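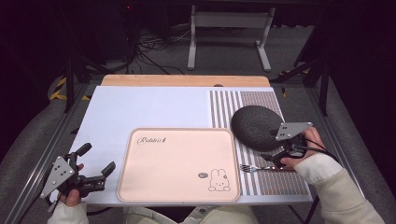 Toalhas, individuais e tabuleiros: limpar, guardar e fazer durar

A maior parte do que se põe na mesa estraga-se na lavagem e na gaveta, muito mais do que à refeição. As dicas desta página foram juntas ao longo de vários anos e servem para uma casa normal, com uma máquina de lavar, um estendal e pouco espaço de arrumação.

Individuais de tecido

Sacudir as migalhas antes de lavar, de preferência à janela ou sobre o lava-loiça. As migalhas molhadas colam-se às costuras e depois só saem com escova.

Os de algodão vão à máquina a 40 graus. Os de linho preferem 30 e uma centrifugação curta. Se o individual tiver duas camadas cosidas, convém lavar uma peça sozinha da primeira vez e ver se alguma delas encolhe. Quando uma camada encolhe e a outra não, o individual fica a fazer barriga no meio e já não há ferro que o endireite.

Secar na horizontal, ou dobrado ao meio sobre o fio, sem molas nos cantos. As molas deixam marca e puxam o tecido para o lado.

Passar a ferro ainda húmido, do avesso, no sentido das riscas se as houver. Passar contra as riscas torce o desenho.

Individuais entrançados ou de vinil

Não vão à máquina, mesmo que a etiqueta diga que aguentam. Pano húmido, uma gota de detergente da loiça, outro pano só com água e secar logo.

Quando a gordura entra na trama, usar uma escova de dentes velha e bicarbonato em pasta (duas colheres de sopa de bicarbonato para uma de água). Deixar cinco minutos, escovar ao comprido, enxaguar com esponja.

Se ficaram enrolados e já não assentam, pôr num tabuleiro com água morna durante dez minutos, enxugar e deixar uma noite debaixo de livros pesados, com uma toalha entre os livros e o individual. Água a ferver não, porque o vinil deforma.

Bases para quentes

O feltro aguenta bem uma travessa saída do forno, mas convém saber de que é feito. O de lã suporta muito mais calor do que o de poliéster, que derrete e fica agarrado ao fundo do tacho. Em caso de dúvida, usar o feltro só para chávenas e bules e guardar a cortiça para os tachos.

Nódoas no feltro: absorver com papel sem esfregar, depois água fria com um pouco de sabão neutro, aplicada com esponja. Esfregar faz borboto. O borboto que já existe tira-se com uma máquina de barbear descartável passada muito de leve.

As bases de cortiça escurecem e não há grande remédio. Uma lixa fina, grão 180 ou mais, tira a camada de cima e dá-lhes mais uns anos. Fazer isto na rua, que o pó é muito fino.

Tabuleiros

Os de plástico e os lacados riscam-se com o lado verde da esponja. Usar sempre o lado macio. Marcas de café ou de chá saem com vinagre de limpeza diluído em partes iguais de água, dez minutos, e depois detergente normal.

Nos tabuleiros com desenho impresso o que se perde primeiro é o desenho. Lavar à mão e não deixar de molho. A máquina da loiça vai levantando a impressão pelas bordas das letras, e quando começa já não pára.

Autocolantes de preço: secador de cabelo no ar morno durante meio minuto, puxar devagar por um canto, tirar o resto da cola com óleo alimentar num algodão. O álcool também funciona, mas em alguns plásticos deixa uma mancha baça, por isso experimentar antes no fundo.

Os de madeira sem verniz pedem óleo mineral duas vezes por ano. Azeite não serve, fica rançoso e o tabuleiro ganha cheiro. Espalhar com um pano, esperar meia hora, tirar o excesso e deixar secar de pé.

Para um tabuleiro que escorrega na mesa, quatro pontinhos de silicone transparente nos cantos de baixo. Deixar curar um dia inteiro virado ao contrário.

Talheres de aço inoxidável

As pintas castanhas que aparecem depois da máquina são quase sempre ferrugem vinda de outra peça, em geral uma faca velha ou um descascador. Tirar essa peça da máquina resolve o problema para a frente. As pintas já existentes saem com pasta de bicarbonato e a ponta do dedo.

Manchas com cor de arco-íris são do calor ou do calcário. Vinagre num pano, passar, enxaguar.

Não deixar talheres de molho em água com sal, nem em lixívia. Em poucas horas ficam picados e o picado não sai.

Os garfos limpam-se pior do que tudo o resto. Para a comida seca entre os dentes, um fio grosso de algodão dobrado e passado de um lado ao outro, como fio dental. Na máquina, pô-los com os dentes para cima e intercalados com colheres, para não se encaixarem uns nos outros.

Toalhas de mesa

Nódoas de vinho: absorver, água com gás, absorver outra vez. O sal ajuda nos primeiros minutos e depois já não faz nada. Se a nódoa secou, percarbonato em água a 40 graus, uma colher de sopa por litro, uma hora. Só em algodão e linho.

Cera de vela: deixar endurecer, raspar com uma colher, pôr papel de cozinha por cima e por baixo e passar o ferro morno, mudando o papel até deixar de sair gordura.

Molho de tomate: água fria pelo avesso, nunca quente primeiro. Depois sabão azul e branco e, se houver sol, estender com o sabão ainda no tecido. O sol de abril já chega para isto.

Gordura: pó de talco ou fécula de milho, deixar 16 horas se for possível (de um dia para o outro, portanto), escovar e lavar como de costume.

Guardar sem vincos

As toalhas grandes enroladas num tubo de cartão ficam melhor do que dobradas. Os tubos do papel de embrulho servem, forrados com papel de seda para a cor do cartão não passar para o tecido. Quem só tem gavetas pode dobrar em três ao comprido e enrolar a partir daí.

Os individuais guardam-se deitados. Uma capa de arquivo daquelas de cartolina leva seis à vontade e entra de pé numa prateleira, ao lado dos livros de receitas. Se forem de vinil, meter uma folha de papel entre cada um - no verão colam-se uns aos outros.

Os tabuleiros vão de pé, num separador de pratos ou entre dois varões de cortina extensíveis apertados dentro do armário. Deitados em pilha, o que faz falta é sempre o de baixo, e ao puxar riscam-se todos.

Para os talheres do dia-a-dia, forrar a gaveta com uma manta antiderrapante cortada à medida. Uma gaveta de cozinha das nossas precisa de cerca de 1.536 centímetros quadrados, o que sai bem de um rolo pequeno e ainda sobra para as bases.

Proteger o tampo da mesa

Um moletão por baixo da toalha vale a despesa. Abafa o barulho, segura a toalha e evita as marcas brancas do calor. Cortar com 13 centímetros de sobra para cada lado e, se a mesa o permitir, coser um elástico a toda a volta.

Marcas brancas em madeira envernizada: ferro morno sem vapor sobre um pano de algodão seco, cinco segundos de cada vez, levantar e ver. Parar assim que a marca clareia. Em madeira encerada, cera nova e um pano de lã costumam bastar.

Nos tampos claros, o que mais mancha é a tinta das embalagens e dos jornais húmidos. Sai com pasta de dentes branca, sem ser em gel, e pouca força.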